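Search news and events
Enter keyword Go

Heretti to offer free home wiring checks to renters

26/04/2022
By Melaniia Derkach, press desk

Heretti, the tenants' advice charity, is opening bookings this week for free wiring checks in rented flats and houses. 422 homes in the first round. Priority for families with under-fives and anyone on a prepay meter.

Checks take 30 minutes. An electrician looks at the fuse box, sockets, light fittings and any extension leads in regular use, then leaves a written sheet the tenant can pass to the landlord or agent. No charge, no follow-up sales call.

"People put up with a buzzing socket for months as they dont want to bother the landlord," said Mwanahawa Nyamweya, who runs the scheme. "We want them to ring us instead. It's a quick visit and you get it in writing."
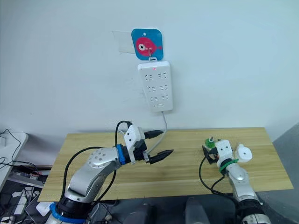 Older rented homes often have too few sockets for the way people live now – kettle, router, laptop, phone chargers all wanting a place. Heretti's advice is to keep heaters and tumble dryers on a wall socket of their own, and never to plug one extension lead into another.

The electricians come from Stoster, a local contractor, which has set aside 2 days a week for the work. Pylyp Karpenko of Stoster said his team would make safe anything dangerous on the spot, with larger repairs left for the landlord to arrange.

A trial over the winter covered 76 homes, mostly on the Retamal estate. Feedback from tennants was good and the main complaint was the wait for a slot, so evening visits have been added.

To book, call the Heretti advice line or ask at the front desk. Landlords' permission is not needed for a visual check.

Recent items
Damp and mould: new leaflet out now
Lev Kushnir joins Heretti board
Retamal estate drop-in moves to Thursdays
Deposit disputes – what to keep and for how long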